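A morning at the teaching hall in Crichton

Our evening class in basic electronics doesn't get out much, so when Reinhold Strobel wrote to say the training hall at Crichton was taking visitors in June, we filled a minibus and went. It is 33 miles from Meranby and the last stretch is single track. We got there just after ten and parked behind the old dairy.

The hall was a seed warehouse until the present owners took it on. You sign in at a desk, put your bag in a locker and are given a lanyard. Tea first, from an urn, then a short talk. Gert Matlala runs the floor and did most of the talking. His people teach two-armed robots to handle household things: cups, plates, cloths, soft toys. They don't write out the movements. A person does the job through the robot, over and over, and the recordings are what the software learns from.

There are two ways of doing it. On the older stations the operator takes hold of the arm itself and moves it through the task, which is tiring on the shoulders. On the newer ones the operator sits a couple of metres off with a pair of hand controls and the robot's arms copy them. We were told to watch one of the second kind first.

The task was clearing up: pick up the soft toy, put it where it belongs, go again with it lying a different way. A good run is kept. A fumbled one is marked and usually kept too, in a separate pile. Gert said 127 kept runs was a fair day for one station, and that they had 2,460 of this task so far. He would like twice that.

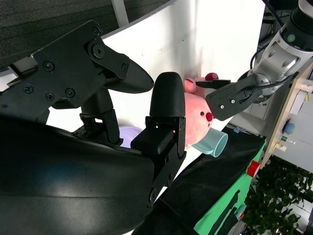
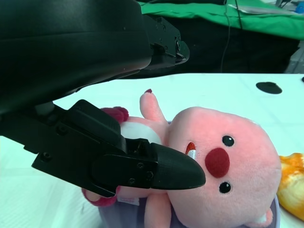
Pink toy, black fingers, from the wrist. 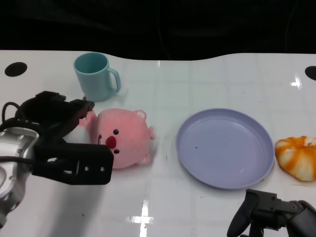

I had a go after the break. You squeeze a trigger to close the fingers, and the first thing you find is that you can't feel anything. With your own hand you know when you have hold of something. With the controls you have to judge it by eye, and I closed on thin air three times before I got the toy by an arm. The second thing is speed. I was moving much too fast, and the operator next to me kept saying "slower" in a patient voice. She said new starters take two weeks before their runs are any use, and that people who knit or do fly tying pick it up quickest.

Soft toys are harder than they look. A cup is the same shape every time, but a plush one folds, rolls and ends up on its face. Gert prefers them for that reason and buys them from a wholesaler in Duleck. One of our group asked why not use a computer model of a toy. He said they do some of that as well, but cloth and stuffing are poor in simulation and a person with the controls is still quicker.

We then went through to the older stations, where you guide the arm by hand. I liked this better. The arm goes light when you press a button on it and you can lead it along like a bicycle. The drawback is that your own hands end up in the recording – the camera at the top sees you as well as the job – and those parts have to be dealt with later.

Lunch was sandwiches in the canteen, £6 a head, cheese or ham. After that we had a look at the repair bench, where worn fingertips are changed. They keep 300 spares in drawers and go through them faster than I would have guessed. Two of our members stayed there asking about motors until they had to be fetched.

If you want to go, write to the hall a month ahead and say how many are coming. They take groups of up to 12. Wear flat shoes, and bring a jumper because the floor is kept cool. The same firm has a smaller place at Stestby, but that one is not open to visitors yet. We were back in Meranby by half past four.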